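The Open House Is Mostly for the Agent
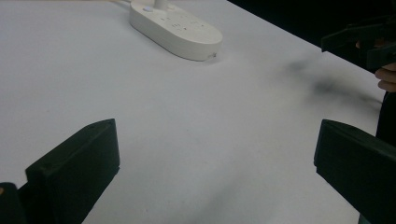
I have sold two houses and bought three, and I've stood in more strangers' kitchens on a weekend than I care to admit. So when the agent from Bresel told me last November that an open house was "essential to building momentum," I asked her what that meant. She said it would create energy. I asked how many of her last listings had gone to somebody who first walked in at an open house. She said she'd have to look into it. I'm still waiting.

The pitch to sellers always goes the same way. You clean for three days, hide the dog at your sister's, bake something, and leave for the afternoon. Strangers come through and open your closets. A few of them fall in love and fight over the place. It's a nice picture, and I understand why people want to believe it, especially when the house has been sitting.

My own count, for what it's worth: 70 people signed the sheet over several weekends at my last place on Holub Street. I called a good many of them myself afterward, which my agent did not enjoy. A lot were neighbors. A lot more were people who wouldn't be buying for a year or two and wanted to see what the money gets you. The couple who bought it never came to an open house at all. They saw the listing online, booked a private showing for a Friday at lunch, and made an offer that night.

What did the sign-in sheet do, then? It gave the agent 70 names and phone numbers. Some of those people didn't have an agent yet. I don't blame her for wanting them. It's a hard business and leads cost money. But I'd like it said plainly to the person who is scrubbing the grout.

Igor Vondráček, who sold houses for years before he went into appraisals, disagrees with me. His argument is that buyers who are shy about calling will still wander in off the sidewalk, and that a crowded living room makes a serious buyer move faster. I'll give him the second part, in a hot market. In a slow one, an empty living room does the opposite, and I've been the buyer standing in it, knocking money off in my head.

Then there's the brochure problem. Bosorel, the last firm I interviewed, quoted me for 268 glossy brochures and a weekend's worth of yard signs, with the total coming to $2,002. I asked if that was optional. It was, once I asked.

If you're selling this winter, ask for private showings, decent listing photos and a price that matches what sold nearby. If your agent still wants the open house, fine, have one. Ask who gets the names afterward, and ask before you sign the listing agreement.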